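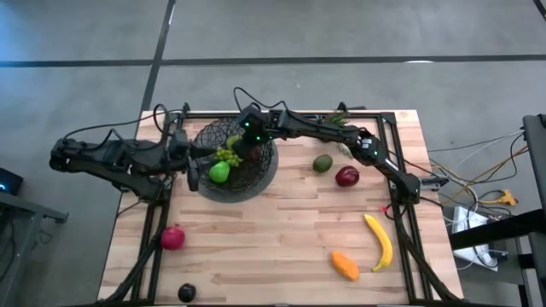

About Ikora

Ikora looks after the comment sections of small and medium-sized blogs. We read what comes in, remove the spam, pass on the real comments and flag anything the author ought to answer. Most of our customers write about one subject, such as baking, local history, model railways or family law, and publish once or twice a week. They want readers to be able to reply, but they don't want to spend their evenings deleting adverts for watches.

How we started

Kgomotso Mathebula ran a blog about allotments. When it grew, the comments grew with it, and most of them were the same few sentences of praise with a link tucked into the name field. She wrote a short script to sort them and shared it with other bloggers who asked. Bernadette Langlois was one of those bloggers. She had worked as a forum moderator and thought the script threw away too many comments from people whose first language wasn't English. The two of them rewrote it together, and that version became Stidow, the filter we still use.

We are now a team of four, with an office on Prondska, above a shoe repair shop. The entrance is at the side.

What we do

Stidow checks each comment as it arrives and puts it in one of three queues: publish, hold or bin. Everything in the hold queue is read by a person. We also look through the bin every morning before 10 o'clock, and a wrongly binned comment goes back to the blog with its original time and date on it.

We don't write comments, sell comments or post on behalf of customers. We get asked to do this fairly often and the answer is always no.

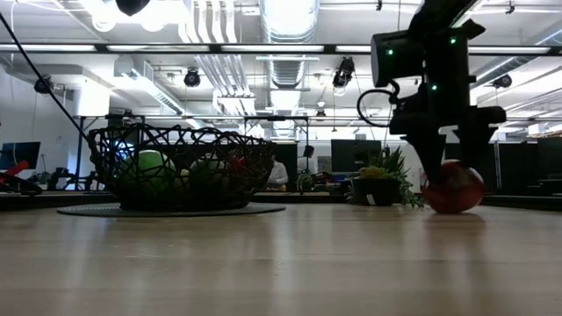 Binned comments are kept for 90 days and then deleted. During that time the blog owner can search them, restore them or download the lot as a spreadsheet. Email addresses left by commenters are used only for matching repeat spam and are never passed to anyone else.

Who we work with

We look after nearly 500 blogs. Most came to us by word of mouth, and a fair number through Głowacki, the hosting firm, which offers Stidow as an add-on to its customers. If your blog is hosted there you can switch us on from your control panel and the charge will appear on your usual bill. Everyone else pays us directly, by month or by year.

We take on blogs in English, French and Polish. We can't currently help with forums, shops or video channels, although Bernadette keeps a list of people who have asked and will write to them if that changes.

Working here

We hire rarely. When we do, the job is posted on this site first and stays up for at least 2 weeks. Moderators work fixed shifts and rotate between blogs so that the same person isn't reading the same arguments all month.

Getting in touch

Please use the contact form and include the address of your blog. Kgomotso answers new enquiries and Bernadette deals with existing accounts. If you left a comment on a blog we look after and it hasn't appeared, send us the name you used and the title of the post, and we will look for it.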